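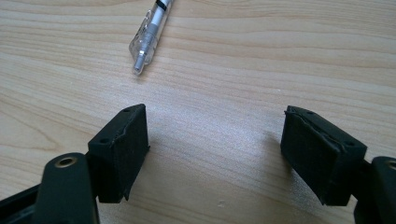
The pen on the table, with both fingers open.

Ngozi Wike had driven sixty miles to the Fledix open day in a cardigan she kept for occasions, and she had not expected to spend the best part of it worrying over a pen. It was an ordinary clear plastic one with a clip, the sort her late husband used to leave in every coat he owned, and it lay on the pale wood as if somebody had just stepped away to answer the phone.

"You take the handle," said Jailson Moura, who had been kind to everybody all morning, even the boys who kept asking about lasers. "Squeeze, and the fingers close. The arm next door learns from how you do it."

"From me?" said Ngozi. "Oh, you poor things."

She looked at the two black pads, fuzzy and coming up along their top edges like the slippers she refused to throw out, and felt fonder of them than she had planned to. Then she lowered the thing, slowly — she had iced wedding cakes for most of her life, and her hands remembered how to go slowly — and stopped just short.

"Should I do it properly," she asked, "or the way I'd do it at home?"

"At home, please," said Jailson.

So she told the pen to hold still, the way she always told the sugar roses, and began to squeeze.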